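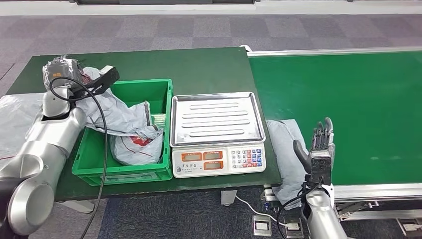 Curl night is back at the Durngate salon, and I could not be happier about it! We ran the first one in January with 13 chairs set out and every one of them taken (two people ended up perched on the window seat with their tea), so this time we've made room for 19.

Embla Lindqvist will be showing her overnight set, the one she does with nothing but a wide-tooth comb, a little leave-in and strips of soft cotton torn from an old T-shirt. If your hair is fine and drops by lunchtime, this is the one to come for. She works on hair that's nearly dry, starts at the nape, and rolls each section flat before tying it off. My own set lasted three days, and I sleep like a windmill.

After the break we'll move on to bangs: how to trim them at home between cuts, where to stop, and how to get a cowlick to lie down with a cool dryer and a bit of patience. Bring your own comb and a couple of clips. Hand mirrors are on us.

Doors open half an hour early for anyone who wants a quick look at their ends. Tickets are $9, and you can save a seat at the front desk or by replying to this email. Long hair, short hair, growing-it-out hair, come as you are!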